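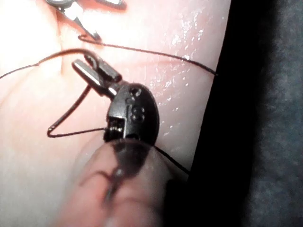 The owner of Betancur Dive Charters wants to talk about the galley first. I would like to talk about the price, so we start with a small disagreement, sitting on an upturned crate on the dock at Florville while someone hoses down the deck next door.

"Everybody asks about the price," he says. "Come and look at the galley and then ask me about the price."

The galley is fine. It has a proper stove and a fridge with a latch that works, and there's a bench long enough to lie down on. The price is $324 for a day on the water, lunch and tanks included, and it's a good deal more than divers out of Florville are used to paying. For that money they get a seat on the Skaklow, a former crew boat built in 2000 that spent her working life running people and groceries out to offshore platforms. Betancur bought her over the winter and plans to put her into service in May, with trips to wrecks the company's existing boat is too slow to reach and get home from in daylight.

I have heard this kind of plan before. Bigger boat, farther wrecks, a better class of customer. A few of those boats are still tied up along this coast with weeds on their mooring lines. I put that to him more or less in those words.

"Sure," he says. "And some of those guys were better sailors than me. They went broke on fuel. They'd run out there with a half-empty boat because they had promised people, and they did that all summer."

So what does he do with a half-empty boat?

"I don't run it."

That is going to annoy people who have booked flights and hotel rooms, and he admits it will. The booking terms say that a trip without enough paying divers can be called off two days ahead, with a full refund of the fare. Flights and hotels are the customer's problem. He says this quickly. When I ask whether the website makes it clear, he gets his phone out and scrolls for quite a while before finding the line, at the bottom of a page headed "What to Bring."

"Okay, that should be higher up," he says.

The selling point, if you believe the brochure, is speed. Betancur says the Skaklow will cut the ride to the outer wrecks nearly in half. I asked what sea conditions that was measured in and the answer was flat calm, with no divers or tanks aboard, on the delivery trip.

"She'll be slower loaded. Of course she will. I'd still rather be on her than on the old boat, and so would you if you'd ever spent a morning on the old boat in a chop."

I have, and he's right about that much. The old boat rolls. It has also been reliable for as long as I've been writing about diving here, and I wanted to know what happens to it. The answer changed a little over the course of the conversation. First it was staying on for the inshore reefs and the training dives. Later, when we were talking about crew, it was staying on "this season for sure." Good captains are hard to find at Florville wages, and two boats need two of them. He has one besides himself. Anyone who does their certification dives with Betancur every spring may want to ask some questions before putting down a deposit for next year.

Then there is the compressor. The Skaklow carries a new Vestex unit, bolted down behind the wheelhouse, so that tanks can be filled on board between dives. Less weight to haul, no rows of spare tanks sliding around, and no early morning line at the fill station. It sounds good. Every operator who has ever put a compressor on a boat has told me it sounds good. I asked what happens when it quits on the first dive of the day, an hour and a half from the dock.

"Then everybody gets one dive and I give them money back."

All of it?

"Half." He thinks about it. "We haven't written that part yet."

He is more convincing on the air itself. The intake is up on a mast, well away from the exhausts, and he had a section of pipe rerouted after the first test fills because he didn't care for the way they tasted. The samples went off to a lab after that. He offered to show me the results without my asking, and they were clean. He says a copy will hang in the cabin and be replaced every time a new sample is taken. I'd like to see whether that's still going on in the fall, when the season is winding down and the paint is coming off, but it's the right promise to make.

The deepest of the wrecks on the new list lies in 231 feet of water, and this is where I stopped nodding along. That depth is no place for a vacation diver with a rented tank. It needs mixed gas, long stops on the way up, and a crew who know what to do when somebody surfaces early and scared. The brochure lists it between two pleasant reef dives with the same little fish symbol beside each one.

"The fish was the designer," he says. "Nobody gets on that trip without showing me a card and a logbook. I want to see recent dives, too. I don't care what you did when you were in the navy."

Who checks?

"I do. On the phone, before they pay. And then again at the dock."

Has he ever turned anyone away at the dock, after they'd paid and driven down and carried their gear along the pier? He has, he says, on the old boat, for a wreck much shallower than this one. The man called him every name he could think of and left a bad review. It is still up. I looked for it afterward and it's there, one star, and reading between the lines I would say Betancur got it right.

The deep trips will be capped at 8 divers, well under what the boat could carry. He says that's all his crew can keep track of when people are coming up a line at different times. It also makes these trips the hardest to earn a profit on, and I asked whether the cap would survive a slow month. He said it would. I asked again, a different way, and he said it again, with less patience.

What I couldn't get was a straight answer on the loan. There is one, it's "not small," and it is secured on something he'd prefer not to discuss. That's his business. But a customer who pays for a late-summer trip now is lending the company money too, in a way, and I think they're entitled to wonder. His suggestion is to pay by credit card. So is mine.

We finished up on the stern, where the new ladder goes in. It is a good ladder, wide, with rungs you can get a finned foot onto, and he made me climb it. The old boat's ladder has bruised half the shins in the county. He seemed happier talking about the ladder than about anything else all morning, and he went on about the angle of it for some time.

Would he have bought the Skaklow if he'd known what the refit would cost?

"No," he says. Then, "Don't put that." Then he shrugs and says I can put it.

Bookings open on 28th April. The cancellation terms were still at the bottom of "What to Bring" when I last checked.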